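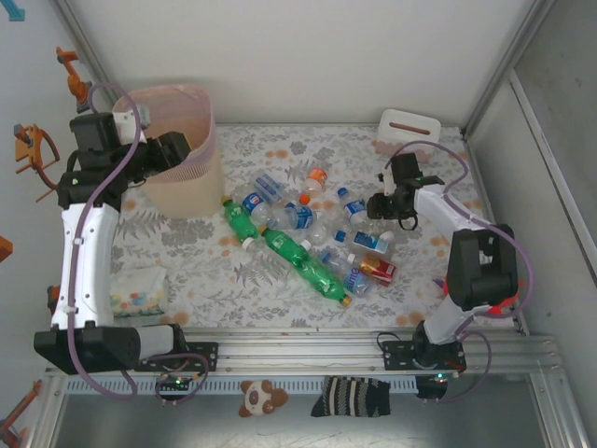 Plastic drink bottles and a lined waste basket on a leaf-print mat.

The shelling of Gideveck stopped in October, and the foreign crews left within a week. I think that was a mistake, and I think editors knew it.

A truce is a news event. What follows it gets 100 words on an inside page. Yet 27 families are still sleeping in the Marchal school gym, and the road to Tevano is open only until 4 p.m. Lama Atallah, who ran the clinic there through the worst of it, told me she gets fewer calls from reporters now than she did in a single morning last spring.

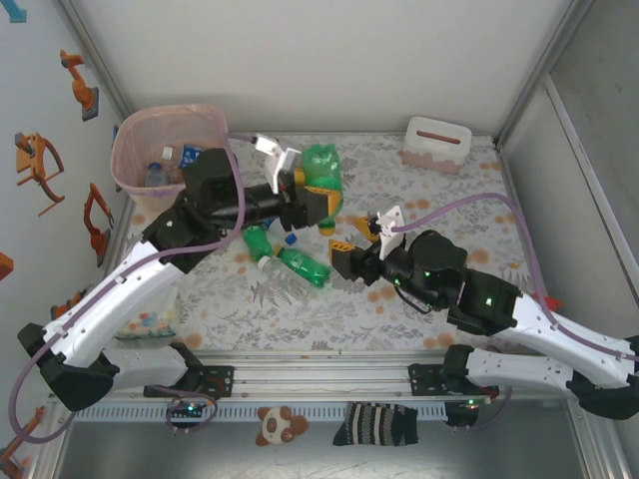
Who stays to count

The town's list of the missing has 500 names. Shamim Usmani keeps it on paper and reads it to anyone who asks. Checking it would take one reporter a month or two. My own paper sent someone for a day.

Editors say readers are tired of the war. Some are. But we asked them to care about Gideveck when it was burning, and we owe them the rest of the story. Send one person back and pay for the room.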